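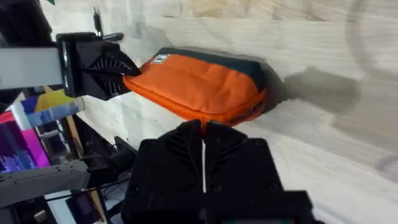

Tastthorpe Handling Lab | Software reviews

Brimulum Grasp Planner, reviewed by Rajeshwari Raju
Tuesday, January 27, 2026

The sales page for Brimulum says it will "plan a reliable grasp on any object, first time, without training". I have read that sentence, or one very like it, on the page of every grasp planner we have tried, so I started this review in a bad mood. I am in a slightly better one now, though my opinion of the sentence hasn't changed.

Brimulum takes a depth image and a wrist camera view, suggests places to close the gripper, ranks them, checks them against the arm's reach and hands a path to the controller. It replaces the part of our stack that used to be Onar plus a folder of scripts held together by habit. We ran it on our usual bench arm, two black fingers with ridged pads, over a plain wooden board. No special lighting. I left the leads and boxes at the side of the bench where they were, as I don't trust results from a bench that has been cleared for the occasion.

Setting up

The installer worked, which puts it ahead of some. Calibration did not, or not as written. The guide tells you to move the arm through a set of poses and press Accept when the error bar turns green. Ours turned green straight away, at a setting that put the planned grasp a good finger's width off to the left. The default limit is far too generous. You have to open the advanced panel, untick "adaptive tolerance" and run the whole thing again. The support desk answered my message within the day and agreed with me, and the guide still says what it said.

Hand-eye calibration took 36 minutes the second time. I would put up with that once. You are asked to repeat it whenever the camera driver is updated, and I can see no reason in the software for that beyond caution.

Picking things up

I ran 442 attempts over the trial, all logged, with boxes, bottles, tubs and soft goods. For boxes and anything else with flat sides it is very good. The first-ranked grasp was nearly always the one I would have picked by hand, and the paths were short and dull, as they should be. If you only handle cartons you may stop reading and go and argue about the price.

Soft goods are another matter. My test piece for these is a padded orange pouch with a dark panel along one side and a small white label. It has rounded ends and puckered seams, and it is an honest sort of object to plan against: no hard corners, nothing square to measure. Brimulum likes to take it by one end, with a finger on either side. The score panel gives this grasp a high mark and a cheerful little tick.

I don't believe the tick. The planner treats the pouch as a solid lump. It works out friction and balance for a shape that stays put when squeezed, and padding doesn't. Nowhere in the score is there a term for how much the object will give, nor for where the weight goes when it sags. Taking a long soft thing by the end is sometimes right, for instance when you want to feed it into a slot. As a default for lifting it is poor, and in my log the end grasps on soft items were dropped far more often than the ones across the middle. The scores for the two were close enough to be the same number.

You can push it towards the middle with a "centre preference" slider. It helps. It also applies to everything in the job, so the bottles, which had been fine, started being gripped round the label. A per-object setting is "planned". Onar had one years ago.

Seeing

The segmentation is the best part of the package and I wish it were sold alone. Bright orange on pale wood is an easy case, so I take no great comfort from that, but it also kept the pouch's dark panel joined to the rest, where our old scripts would cut it off and plan a grasp on half an object. Shadows on the board fooled it seldom. The wood grain never did.

It is less sure once the fingers come close. A wrist camera sees a lot of gripper, and the software masks this out using a stored model of the fingers. Ours have a cable over the top that the model doesn't include. Every so often the planner took that cable for an obstacle and gave up with error 114, which the manual lists as "general planning fault". I drew my own mask in the end. The mask editor has no undo.

Logs and tooling

Each attempt gets a record with the chosen grasp, the ones it turned down and the force readings. Good. The viewer for them is slow, and it refuses to sort by outcome, which is the only thing I ever want to sort by. I exported the lot and used a spreadsheet.

Version numbers are a muddle as well. The planner, the viewer and the driver each have their own, and only some pairs work together. We settled on planner build 1456 and I have told everyone in the lab to leave it alone until April, when the next release is due.

Price and rivals

It is sold by the year, per arm, through Shetty, who were pleasant to deal with and vague about what happens to your saved jobs if you stop paying. Ask for that in writing. Onar costs less, looks older and needs more work from you, and its grasp scores at least come with the sums shown. Brimulum gives you a number and a tick.

Would I keep it?

On one arm, for rigid items, yes. I have asked for a single licence. The soft goods cell stays on Onar with my ugly scripts, and I'll run the pouch again when per-object settings arrive. If you are being shown a demo, take something floppy with you and ask them to leave the slider alone.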